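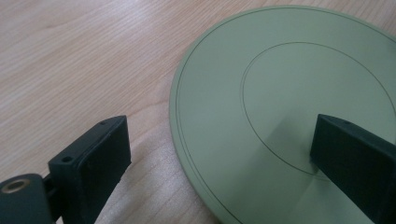
Storkby water, and what it does to a kettle

Jul 2, 2019

I moved to Storkby in the spring and within a month the kettle had a white crust on the element. The supplier's report for my postcode gives a hardness of 343 mg/l as calcium carbonate, which puts it well into the "very hard" band. My previous house was on 127 mg/l and I descaled perhaps twice a year.

Hardness of this kind comes mostly from calcium hydrogencarbonate picked up as the water passes through chalk. Heating drives off carbon dioxide and the calcium drops out as carbonate. Most of it settles on the hottest surface available. In a kettle that is the base plate, and in a dishwasher it is the heater and then the spray arms, where the holes slowly narrow.

Crockery gets a thinner version of the same thing. A drop left to dry on a plate leaves a ring, and the ring survives ordinary washing up. White glazed china hides it. Matt and coloured surfaces do not, and ours are mostly green.

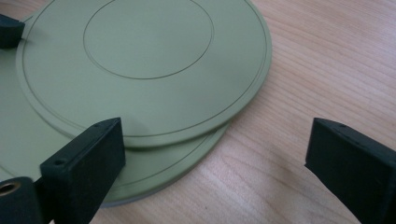
What I tried

Citric acid first. I used 16 g to a litre of water, warm but well short of boiling, left for half an hour. Boiling a citric acid solution in hard water can form calcium citrate, which is harder to shift than the scale was. The kettle came up clean on the first pass. Spotted plates needed 10 minutes in the same solution and then a plain rinse.

White vinegar second. It works, more slowly, and the kitchen smelt of it until the next day. I would keep it for taps, where a soaked cloth can be wrapped round the spout and left.

Third, a Timska filter jug, borrowed from Ebony Prendergast two doors down. The cartridge is an ion exchange resin with some carbon. Using drop-test strips I got a clear fall in hardness for the first fortnight, then a steady creep back up. At our rate of use the cartridge was spent well before the date on its indicator, which only counts days.

The last item was a Tivel dishwasher salt setting I had never looked at. The machine was still on the factory value, meant for soft water. The manual has a table on the back page; I moved it up four steps and refilled the salt. The film on the glasses was gone after three washes, and the plates now go on the table without a wipe first.
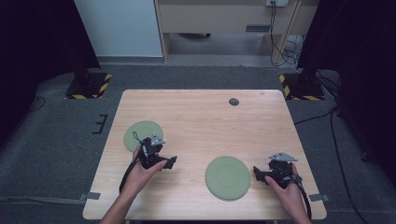 The salt costs very little, so I have left the setting where it is. Salt use has gone up to over a kilogram a month, and I am logging refills in the same notebook as the boiler pressure.

I have also priced a whole-house softener. The Tawhiri unit would fit under the stairs, but it needs a drain connection on that wall and there isn't one. A separate unsoftened tap for drinking would have to be run as well. I have asked for a quote on the pipework and will post the figures when it arrives. For now the kettle gets citric acid on the first of each month.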